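Policy puts the toy in the bowl in training but stalls on new start positions. More demos, or different demos?

Posted by Hammad Sandhu
May 6, 2021
Tags: demonstrations, pick and place, imitation learning

We have one arm with a two-finger gripper on a tabletop with clear walls. The task is simple: pick up a toy and put it in a bowl. I recorded 542 demonstrations by teleoperation and trained a behavior cloning policy on the wrist and side views.

When the toy starts near one of the places I used while recording, it mostly works. When I move the toy a hand's width toward the wall, the arm comes down, stops above the table and hovers there until the time limit. Sometimes it drifts back toward the bowl without closing the fingers at all. In my last test I ran 23 new start positions and got 2 clean placements.

Things I have tried: training longer, a smaller learning rate, random crops on the images. Cropping helped a little. My lab mate thinks the only fix is to go up to 3000 demos. That would be weeks of work for us and I would like to know if it is worth it before I ask for the time.

Also, the bowl has been in the same place for all of the recordings. Does that matter if I never plan to move it?

Edit: the policy predicts the next end effector position plus open/close. No force sensing.

Felicja Kurek
Accepted, edited once

I would not go to 3000 yet. First plot the start position of the toy for every demo you already have. When people place the toy by hand they tend to put it back in the same few spots without noticing. If your plot shows clumps, you have a few tasks recorded many times over, and another thousand demos done the same way will give you bigger clumps.

What worked for us on the Nondow setup:

Make a list of start positions before the session, spread over the whole area the gripper can reach, and follow the list. Print it or put it on a screen next to the operator. Include positions close to the walls. Those are the ones everyone skips, and they need a different approach angle, so the policy can't guess them from the middle of the table.

Turn the toy as well. A banana lying along the wall is a different grasp from one pointing at it.

Look at the pauses. The hovering you describe is very often copied from the operator. If you stop above the object for a second to line up, the policy sees many frames where the right action is "stay where you are." Once it is in that state it has no reason to leave. Trim the still frames, or drop the ones where the commanded motion is under a small threshold. Don't trim the frames where the gripper is closing, or it will start lifting too early.

Record some recoveries. Start the arm in a bad place, off to one side or too low, and drive it back to a good grasp. Keep only the part from the bad place onward. You don't want to teach it the mistake.

About the bowl: if it really stays put, leave it. But check that it does. Ours got nudged a little during resets and we only found out when we compared the first and last sessions. We put tape marks on the table after that.

Before you record anything new, hold out a set of start positions and never use them for training. Run the same set after each round. Your 23 positions would do, as long as you write them down and use them again exactly.

Declan Halliday

more data. it's always more data. we did the Trumberg bin task and it was bad until we had a lot and then it was fine

also check your camera didn't move

Usman Tarar

Agree with most of what Felicja wrote. One thing I would add is to change what is on the table too, if you expect it to work with more than one toy. We started with a single object and the policy learned to go to the only colored thing that wasn't the bowl. As soon as a second toy was out, it went to the space between them and closed on nothing.

Now we keep two toys out for a good share of the episodes. The target is written in the episode notes before the operator starts, and the other one stays on the table as a distractor. Swap which is which, otherwise the model just learns a favorite. If your policy takes no goal input, you will have to add one for this. A one-hot label is enough for a small set of toys.

For the reset we do this between episodes: arm up, fingers open, bowl empty and on its marks, toys on the next positions from the list, then a still from the fixed camera saved with the episode number. The still takes no time and it has saved us several times when the notes and the video did not agree.

Our table at Clondport, with the mushroom, the banana and the bowl:

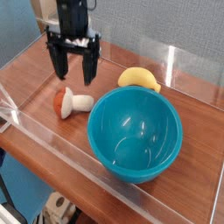

Amna Mengal: Do you put the distractor positions on the same list as the target positions, or place that one freely? We place ours freely and I'm starting to think it ends up behind the bowl far too often.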